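Search this site
Enter keywords
Go

Pernano lid handling project: progress report following the demonstration visit
21st July
Prepared by Zdenka Stoyanova for the Vidal programme office

1. Purpose

This report covers the period from March to the demonstration visit and records what the visiting party was shown, the comments made and the work planned for the next stage. Expenditure is reported separately by Cremilda Figueiredo.

2. Work completed before the visit

The work package covers one family of tasks, the opening and closing of retail cartons with lift-off lids. At the end of March the arm could grasp a lid placed flat on a bare table. The grant conditions asked for the same task on an ordinary desk, with everyday articles left where they were, and this is now the standard arrangement.

Recorded practice runs stand at 700. Of these, 385 have been checked and labelled by Saturnino Valcárcel and are available for training. The remainder are usable but unlabelled. Labelling is slower than planned; each run has to be split into approach, grasp, lift and release, and the boundary between grasp and lift is hard to place when the lid flexes.

The two-finger gripper is unchanged since the last report. New finger pads were ordered from Garico and have not been fitted. All results given below were obtained with the old pads.

3. The visit

The party consisted of Consuelo Pastor and Severino Soler for the programme office and two engineers from Viltora. They were given a short safety talk and then watched the arm from behind the marked line. Eighteen attempts at lid removal were made during the morning. The lid was removed and put down clear of the base in nine of them. In the others the arm either failed to take hold of the rim or dropped the lid before release was commanded. No attempt had to be ended with the emergency stop.

The success rate is below the target in the work plan. Mr Soler asked whether the figure would improve if the desk were cleared. We have not tested this and do not propose to, as the cleared table was the subject of the earlier stage.

Ms Pastor asked how the system deals with a lid held at one end only. At present it does not correct for the resulting tilt. The lid hangs at whatever angle the grasp gives it, and the release height is set with enough margin to allow for the lower end. This costs time on every run and will be looked at again in the next stage.

The Viltora engineers commented on speed. The upward swing is quick in comparison with the approach, and they suggested a slower lift for the first part of the movement. The change is small and has been accepted.

The pictures show the gripper over the desk and the shoebox used for the task, with its lid raised.

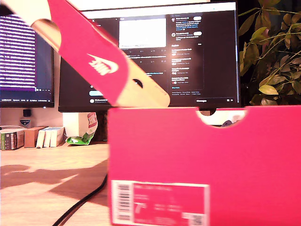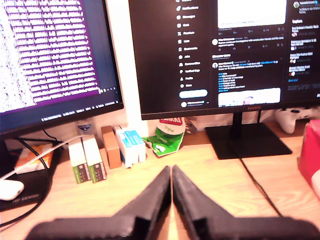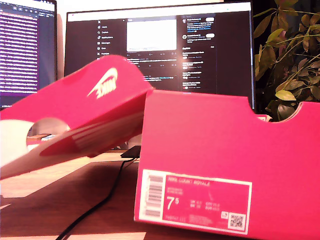 4. Matters arising

4.1 Lid flex. Thin card bends under the fingers, and the position of the far end is then poorly known. Mr Valcárcel will add a measure of bend to the labels for new runs. Existing labels will not be revised.

4.2 Finger pads. Garico has confirmed the order but not the delivery date. If the pads are not received before the next stage begins, testing will continue with the present ones and the comparison will be moved to the following period.

4.3 Closing the box. Replacement of the lid was not demonstrated. It works in simulation only, and both ends of the lid must be brought down together, which the present control method does not do.

4.4 Change of box. The programme office asked for a second size of carton to be included. This can be done within the present budget provided that the lid remains of the lift-off type.

5. Work for the next period

Complete the labelling of the recorded runs. Reduce the speed of the first part of the lift and repeat the 18 attempts under the same desk arrangement. Begin lid replacement on the arm. A request to move the closing milestone has been sent to Ms Pastor under separate cover, and a reply is needed before the test schedule can be fixed.

Related items
Pernano: work plan and milestones
Progress report, March
Safety notes for visitors to the arm area
Viltora: written comments on the demonstration
Vidal programme: reporting template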